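3.2 Verbreitungswege der Briefwahlgerüchte

Die Auswertung stützt sich auf 1.570 öffentlich zugängliche Beiträge, in denen Unregelmäßigkeiten bei der Abgabe von Briefwahlunterlagen behauptet wurden. Sie wurden mit dem Erhebungswerkzeug Plaviner erfasst und von drei Kodierenden nach dem bei Lindsay (Morven Lindsay, unveröffentlichtes Manuskript) vorgeschlagenen Schema klassifiziert. Wiederveröffentlichungen ohne eigenen Text blieben unberücksichtigt.

Von den erfassten Beiträgen enthielten 149 einen Verweis auf eine überprüfbare Quelle, etwa ein amtliches Protokoll oder einen Gerichtsbeschluss. In der Mehrzahl der übrigen Fälle wurde auf den Dokumentarfilm »Kakilwood« oder auf Ausschnitte daraus Bezug genommen. Die Ausschnitte zirkulierten überwiegend ohne Angabe des Wahlkreises, so dass eine Zuordnung zu einem konkreten Vorgang den Rezipierenden nicht möglich war.

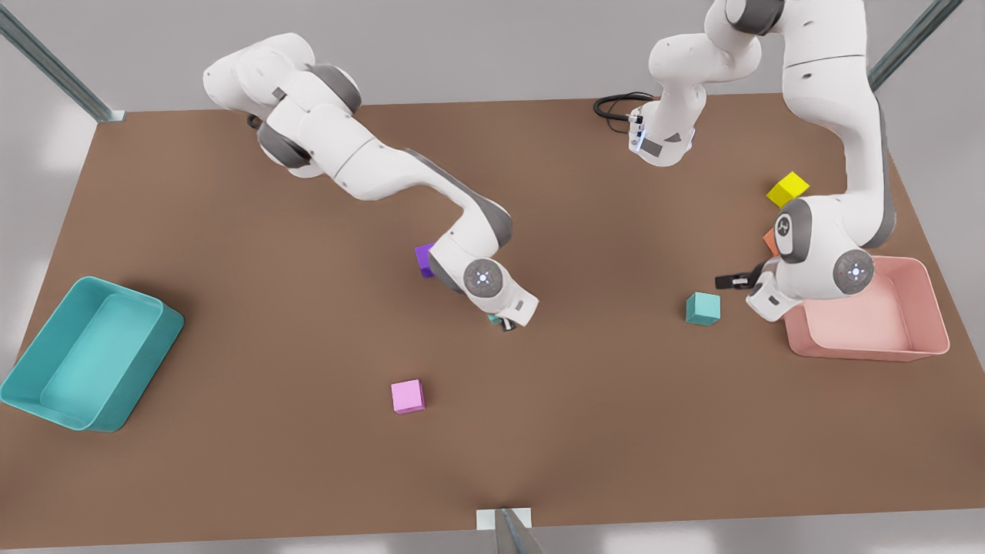
Abbildung 3: Simulierte Tischszene mit zwei Roboterarmen, sechs farbigen Würfeln und zwei offenen Kunststoffbehältern.

Weshalb wurden Beiträge ohne Ortsangabe in die Auswertung einbezogen?

Beiträge ohne Ortsangabe bilden den größten Teil des Materials, und ihr Ausschluss hätte das Ergebnis zugunsten der belegbaren Behauptungen verzerrt. Sie wurden gesondert kodiert und gehen in die regionale Auswertung nicht ein.

Die zeitliche Verteilung weist zwei Schwerpunkte auf. Der erste fällt in den Juli und damit in die Wochen nach der Veröffentlichung des Films, der zweite auf den Sonntag der Wahl und die darauffolgenden Tage. Zwischen beiden Phasen verschiebt sich der Gegenstand der Behauptungen: Zunächst stehen die Einsammlung und der Transport der Unterlagen im Vordergrund, später deren Auszählung. Richtigstellungen der Wahlbehörde Bokell wurden in beiden Phasen selten weiterverbreitet und meist nur dann, wenn sie zugleich angezweifelt wurden.

Zur Prüfung der Kodierung wurde eine Zufallsstichprobe von 100 Beiträgen erneut bewertet. Abweichungen betrafen vor allem die Kategorie »indirekter Vorwurf«, deren Abgrenzung gegenüber der rhetorischen Frage im Kodierbuch nachträglich präzisiert wurde. Die betroffenen Beiträge wurden anschließend neu zugeordnet.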